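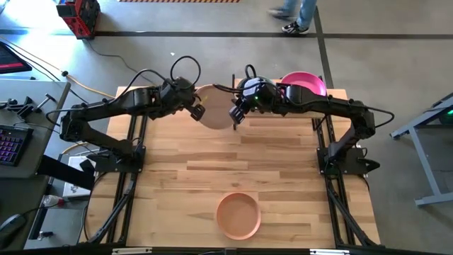

A tan plate, held up on edge over a wooden tabletop.

Usport council backs down on café crockery

May 21, 2018 - The cafés of Usport may go on serving lunch on whatever they like, after the town council dropped a plan to make every one of them use white plates.

The rule, put forward in February, was meant to give the harbour front "a tidy and shared look". It would have applied to 33 cafés and come with a fine of 100 crowns per table, a sum that struck most owners as steep for the crime of beige.

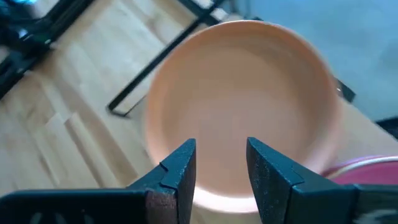
Bent Toft, who runs Stestora on the quay, had refused from the start to replace his dishes. Customers order fish soup, he argued, and have yet to send any back over the colour of the china. A round bowl in a peachy shade would have been against the rules, as would anything cream, grey or blue. Toft had collected 58 signatures by the end of the month.

Yuto Uchida of the noodle bar Sugawara was less troubled. He had already ordered some 30 white plates, and now has them for sale.

The council will turn next to the matter of parasols.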